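Packing and Checking Assistant (bottled water), part time
Hellonent, Parkari site

We are looking for two assistants to join the bench team at our Parkari site from August. The work is checking, sorting and packing small bottles of drinking water for offices, clinics and meeting rooms. Each order is checked by hand before it leaves the building.

What you will do

Stand or sit at a white-topped bench and look over each bottle under good light. You will check the fill level, the cap and the label. Bottles with a lifted label or a dented side go in the reject crate. Bottles with a loose cap go to the shift lead, who keeps a note of the batch.

Bottles that pass are packed upright in trays, labels facing out. A usual shift's work is 600 bottles between two people. You will also wipe down the bench at the start and end of the shift, fold trays, and write up the tally sheet. There is some lifting of full trays on to a trolley.

What we need from you

Good eyesight, with glasses if you wear them, and steady hands. You should be able to read a batch code and copy it down correctly. Previous packing or kitchen work is useful but we will train you. Hair must be tied back and no rings or bracelets are worn at the bench. Closed shoes are required.

Hours and pay

Shifts run from 8.30 am to 1 pm. Pay is by the hour and is the same for everyone on the bench, with a paid break of 20 minutes. The first 2 weeks are a trial period, also paid. Bus fares from Rojanasak are refunded on production of tickets. Drinking water and a locker are provided.

How to apply

Send a short letter saying where you have worked before and when you could start. A CV is welcome but you do not need one. Address it to Yaowalak Prasertsri, Bench Team, Hellonent, Parkari, or leave it at the front desk before 4 pm. Questions about shifts should go to Jintana Meesuk at the same address. People we would like to meet will be asked in for a half-hour visit, which includes a short checking exercise at the bench. 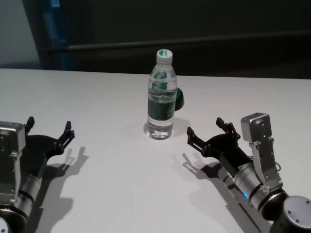 Clear bottle with green label and white screw cap, on a white top.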